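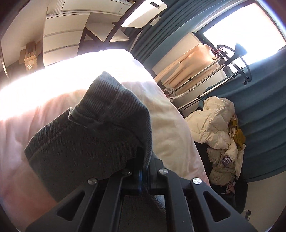 Denim in the gripper, Erno set, bedroom subset.

Erno garment handling set – data card, notes on good practice
Maintainer: Chibuzor Chukwu
Revised: 2022-02-16

The set holds 2074 clips from 136 homes. Please read the rules before you quote a success rate.

A closed gripper is not a grasp. Lirkau's old labels counted every closure on fabric as a success, and we have dropped them. Label the grasp only after watching the whole clip.

Strong sunlight stays in. Several teams asked for a "clean" split without blown-out whites. I doubt a robot tested on that split would cope with a real window.

Rule 7 (private labels and mail) was copied from the Beddoe guide. It reads well, but I have yet to see anyone check it – treat it as a wish.

Open issues: Datberg import, rule 9 wording.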